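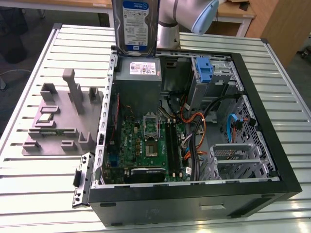

Denness D3 Two-Bay Drive Dock: Review After Four Months

I bought the Denness D3 in June with my own money, after my old single-bay dock started dropping its connection in the middle of long copies. It has been on my desk ever since. This review covers the things I wanted to know before buying and could not find on the product page.

The D3 is a plain black box with two slots in the top. Each slot takes a 3.5-inch or a 2.5-inch SATA drive. There is a power brick, a USB-C port on the back, and a power switch next to it. In the package you also get a USB-C cable, a USB-A adapter, and a folded sheet of instructions in small type. The cable is short. Mine reaches from the back of the desk to the laptop with very little left over, and if your computer sits on the floor you will need to buy a longer one.

Setup

There was nothing to install. I plugged it in, put in a drive, turned it on, and the drive showed up on both my Windows desktop and my wife's Mac laptop. On Linux it also worked, though the first time I had to pull the cable and put it back before the second bay appeared. That has not happened again.

One thing to know: the power switch controls both bays. If you want to take out one drive while the other is copying, eject it in software first and then lift it out. The manual says this is supported. I have done it several times without trouble, but I wait for the drive to stop spinning.

Speed

With a newer hard drive I get the same speeds through the dock as I do with the drive connected inside the desktop. I moved 456 GB of photos and video from one drive to another overnight and found no errors when I compared the two copies the next morning. With a 2.5-inch SSD the dock is faster than my old one by a wide margin, which is what you would expect from the newer port.

Running both bays at once does slow things down. If you copy from bay A to bay B through the computer, the data travels both ways over the same cable. For hard drives I hardly notice. For two SSDs I do.

Offline cloning

The D3 can copy one drive onto another with no computer attached. You put the source in A and the target in B, hold the clone button until the lights blink, and press it again to confirm. The target has to be the same size or larger. Four lights on the front show progress in quarters.

This works, but read the label on the slots twice. The letters are molded in black on black and are hard to read in a dim room. My neighbor Chun-yin Lam borrowed the dock to move to a bigger drive and called me to ask which side was which. I have since put a piece of white tape next to A.

A failed clone is also not explained very well. The last light turns red and stays red. I had this once with an old drive that had bad sectors, and the sheet only says to "check source disk." A copy through the computer with proper recovery software got most of the files off it.

Noise and heat

There is no fan. The dock itself makes no sound, but the drives are out in the open and you hear them. A thin rubber mat under the dock helped with the hum on my desk. Hard drives get warm after a few hours and I would not leave two of them running all day in summer. For backups once or twice a week it is fine.

Build

The slots have spring flaps that keep dust out. One of mine sticks a little when a 2.5-inch drive goes in, and I have to push it back with a finger. The eject levers are solid. The base is light, so with two large drives in it the whole thing is top-heavy. Keep it away from the edge of the desk.

The blue power light is too bright. I covered it.

How it compares

Before this I used a Chou single-bay dock for years. The Chou was smaller and had a better cable, but it had no cloning and would not read past 2 TB. I also tried a Sollamen two-bay dock that a coworker, Sadia Siddiqui, lent me for a week. The Sollamen has a small fan and a metal case, and it kept drives cooler. It also put them to sleep after ten minutes with no way to change the setting, and that ruled it out for me. The D3 has a sleep timer too, set to 30 minutes, and holding the clone button at startup turns it off.

Who should buy it

Get the D3 if you have a stack of old drives to sort through, or if you rotate backup drives and are tired of opening the computer. If you need a drive connected all the time, buy a proper enclosure with a fan.

Rating: 4 out of 5. I took off one point for the short cable, the slot labels, and the red light that tells you nothing – I would have paid a little more to have those fixed.

Updated 15 October 2025: added the note on turning off the sleep timer.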